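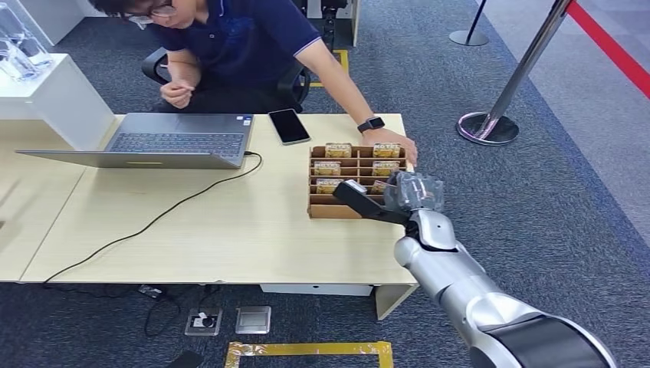

Desk 2, laptop and cardboard tray.

February 2020. Gossip archive, name matching

Reran the matcher on the celebrity column scans from Rodik. 264 columns in the batch, 25 flagged by hand as containing a retraction or an editor's note added after first publication. Ritside's old index treats each reprint as a new item, so one quote from an actor about a co-star's divorce counts several times and the later clarification is filed under the publicist.

Changed the key to speaker + subject + issue month. Nicknames are still bad. First names alone resolve to whoever was mentioned last, and in couple stories that is usually the wrong half of the couple. Zulmira wants a lookup table per column. I would try surname carry-over from the headline first.

Text window set to 4000 characters. Shorter windows lose the note when it sits at the foot of the page.

Fluvlow export drops italics, so magazine titles run into the quote. Simão B. has the patch, not merged.

To do: Mafalda to check the flagged set against print. Ask Folasade if the June issues are scanned yet. Leave blind items out until the key is stable.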